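[denasdale-robotics] Sweeping task: where we are, and a plea about the paper

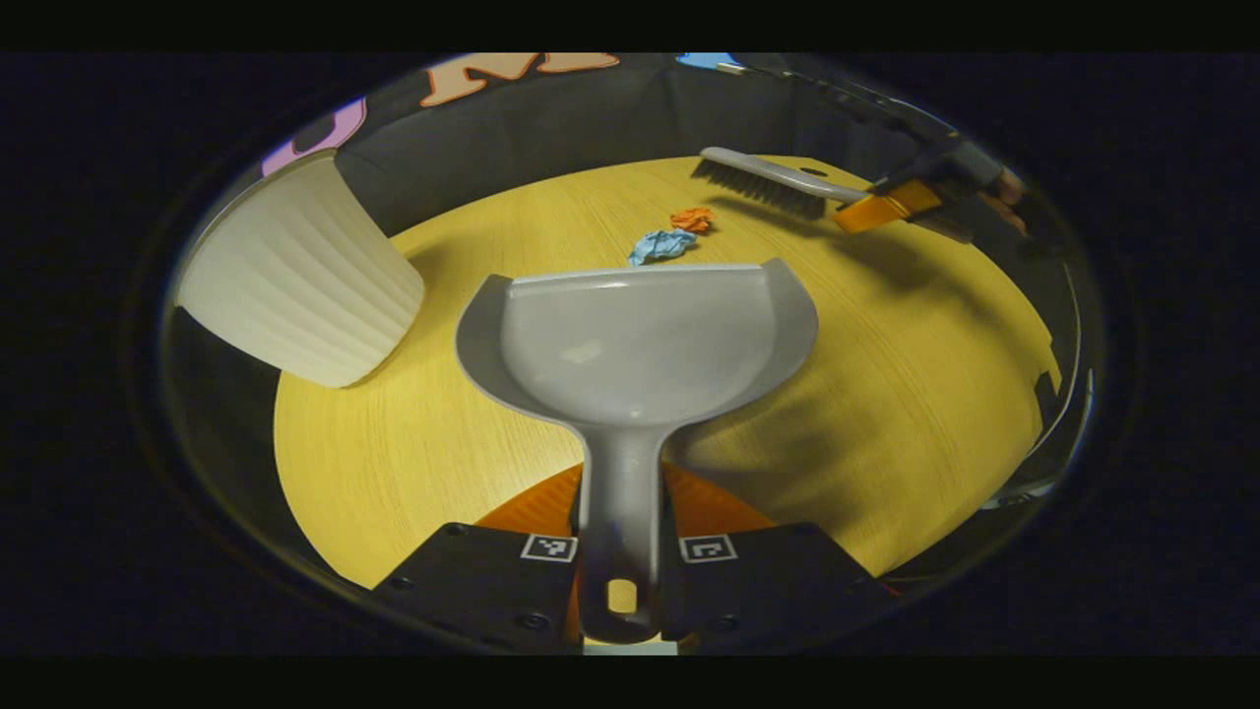
Tùng Lưu wrote on 2020-02-03:

> Before we go any further, can somebody tell me why the brush and the
> dustpan both need to move? My vote is to park the pan, let the brush
> do the work, and spend the time we save on the wiring. The rules
> don't say the pan has to go anywhere. I read them twice.

Hi all,

Tùng, I read them too, and you're right that they don't. They do say the paper has to end up in the cup, and the pan is the only thing we own that paper will ride in. Sooner or later somebody has to pick it up. We can start with it parked, but then we need a second routine for grabbing the handle off the table, and I remember how our last attempt at grabbing flat things off a table went. So does the floor tile.

My preference is to begin with a gripper on each handle and keep it that way until the dump. It uses both grippers the whole time, and the judges at Trarkatport like that. They gave Prukadik a style point last July for something I would have called flailing.

For those who missed the meeting, the task as we've agreed to practice it: round table, cup lying on its side at the left, one orange paper ball, one light blue, brush on the far side, pan on the near side. Sweep both papers into the pan, carry the pan to the cup, get the papers in. Standing the cup up first is worth extra. I suggest we ignore the extra until we can do the rest of it without anyone in the room holding their breath.

Now the problems, in the order they annoy me.

The front lip. If the pan is tilted even slightly back, the lip lifts and the paper goes politely underneath. If it's tilted forward, the lip digs in, the handle twists between the fingers, and we're sweeping into the side wall. Jagadeesh wants to put rubber on the inside faces of the fingers. I'm in favor, provided it stays clear of the markers. Whoever glued foam over half a marker in the fall, we have forgiven you, but the tracking code has not.

The brush. It sweeps fine when it comes straight at the pan. It comes straight at the pan when Zinash is driving. The rest of us bring it in at a slant and the paper squirts off sideways toward the rim of the table. Zinash, would you write down what you do with your wrist? "I just pull it" was your last answer and I have tried just pulling it.

The paper. Please stop making new ones! I know it's fun. But a tightly wadded ball rolls and a loosely crumpled one slides, and every time somebody replaces them we are practicing a different event. The blue one is flatter than the orange one and they behave like two different species. I would like us to adopt these two as official team papers and keep them in the box with the brush. If you step on one, own up and we'll re-crumple it together as a group.

The cup. It's light, and the ribs let it rock a little and then stop wherever it pleases. Chiến suggested taping it down. The rules say nothing may be fixed to the table, and there's a whole paragraph about putty, so some team before us clearly had a good year. We'll have to learn to come at it gently.

Practice log. We have recorded 123 tries so far. I'm not going to say how many of those I'd show to a parent. Please write a line in the log for each one, including the ugly ones, and say who was driving each side. "Bad" is not a useful entry. Neither is "bad again." If the brush missed, write that the brush missed. If the pan was tilted, say which way. Tín is trying to sort them into piles before we choose which to learn from, and at the moment Tín has one enormous pile labeled "bad."

Money. The account stands at $1756, which sounds like a lot until you look up the entry fee and the van. I'd like to hold off on a second brush. The first one is doing nothing wrong.

What I need from people before the next session:

Tùng – if you still want the parked-pan version, build it and we'll run the two against each other, same papers, same drivers. I'll happily lose this argument to a working demo.
Jagadeesh – rubber for the fingers. Thin, please.
Zinash – wrist notes. Drawings are fine.
Tín – tell us what columns you want in the log and I'll print new sheets.
Chiến – you have the key to the Tạ room and the long power strip. Bring both. Last time we had the key.

I'll bring snacks, to be eaten on the other side of the room. Crumbs are outside the scope of the task.

If you reply, please trim the quoted part. The last thread got to the point where my phone gave up on it, and all anyone had added was "+1".

See you there,
the person who signed for the table

--
Denasdale Robotics Club mailing list
To leave the list, write to the list owner and expect to be talked out of it.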